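Sunscreen labels in this country still tell people to reapply every two hours, and most people don't. Grovent logged 1,447 beachgoers last October; the median interval was four hours.

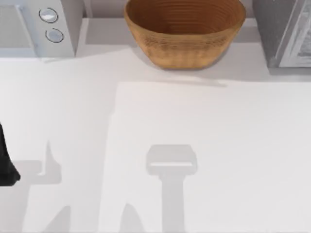
The usual answer is a higher SPF. I think this is wrong. A higher number does nothing for skin the lotion has left - sweat and towels remove it at any rating.
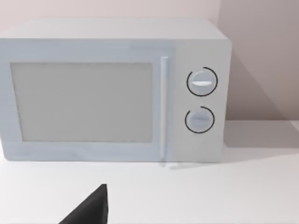 Vol. 20, No. 2

Cor Dekker has argued for larger type on the bottle. I would go further and print the interval on the front, above the SPF. Guster already does so on its children's line.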